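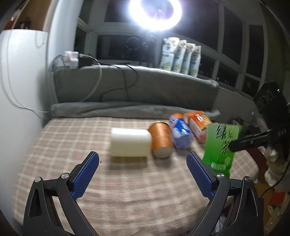 Figure 1. View from the left wrist camera, with the green package held by the right gripper.

Handout 6: From wrist view to grasp command
Annapurna Kotian

Read this before the lab. The code is in the Prarura repository, in the folder for week 6. You will need the Bloxham log viewer from last week.

1. The perception node

The node takes one wrist image and returns a list of candidate objects. Each candidate has a mask, a center point in the image, and a score from 0 to 100. Anything that scores under 70 is dropped before planning.

Run it on Figure 1 first. The row on the blanket is a fair test. The white foam block has little texture. The orange can and the blue and white container both lie on their sides, so a detector trained on upright cans will often miss them or draw the mask too short. The orange box sits at an angle, and an upright bounding box around it takes in a lot of blanket.

The blanket is checked, and its lines curve toward the sides of the image. Load the lens calibration and undistort the image before you compute any angle from a mask.

2. Masking the grippers

The left gripper's own fingers are in every image from this camera. Their position depends only on the opening width, so the node looks up a stored mask for that width and removes those pixels. Note that the blue pads count as part of the finger.

The other gripper is harder. It can come in from any side, and here it touches the green package. Use the pose of the right arm to project its model into the left image, then subtract it. If the two clocks are out of step, the projected shape will land in the wrong place. Check the time stamps before you blame the calibration.

3. Object state

The planner keeps one of three states for each object: FREE, HELD, LOST. An object marked HELD by one arm may not be given to the other arm as a target. In Figure 1 the package should be HELD (right) and everything in the row should be FREE.

4. Lab work

Use log 161 for parts a and b, and log 217 for part c.

a. Plot the score of each candidate against time.
b. Turn off the right arm mask and run again. Write down which candidates change.
c. Find the first image where the state table is wrong, and say which node caused it.

Submit plots and a one-page note through Boltden by 9 July 2021. Put your log viewer settings at the end of the note.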